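4.2 What people mean by "clean enough"

Respondents sorted their clothes into clean and dirty with great confidence when asked to do so on paper. Their bedrooms told a more crowded story. Of the 240 households in the Rulen sample, most kept a third category that had no name on our form and no fixed home in the house: worn once, not ready for the hamper, somehow unfit to go back in the drawer. Thongsuk's earlier diary study in Karam called these garments "resting." We have kept the term, although several of our respondents found it generous.

Resting clothes settle on furniture meant for other things. Chairs were the favorite, followed by beds, where the pile has to be moved every night and is, in most diaries, moved straight back every morning. One Stirnus respondent recorded the same sweater on the same bed for five entries in a row, then wrote "laundry?" on Tuesday and let the matter drop.

Color matters more than fabric. Dark garments were allowed a longer rest than light ones in both towns, and black was treated as a kind of amnesty. Lint was the main complaint against it (Figure 3), yet lint rarely sent anything to the wash. Respondents brushed it off, picked it off, or wore the item under a jacket.

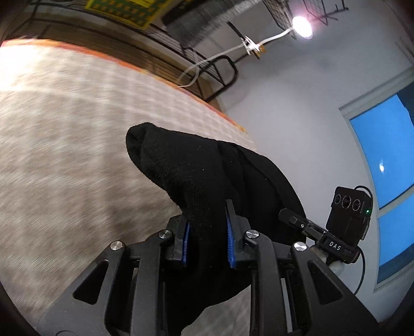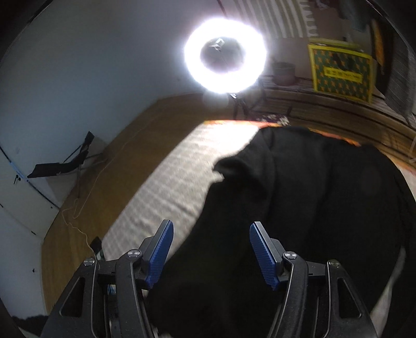

Figure 3. Black cloth in a bedroom setting. Pale specks of lint are visible on the fabric in the first panel; the second panel shows a large black cloth lying across a bed.

Smell was the stated test in nearly every interview. The diaries suggest it was applied unevenly, and often after the garment was already on. Households that had signed up for the Clevireo wash-reminder trial reported more guilt than the others but did no more laundry, a finding the trial's sponsors have received calmly. We return to guilt in Section 5, where it is at least given a scale.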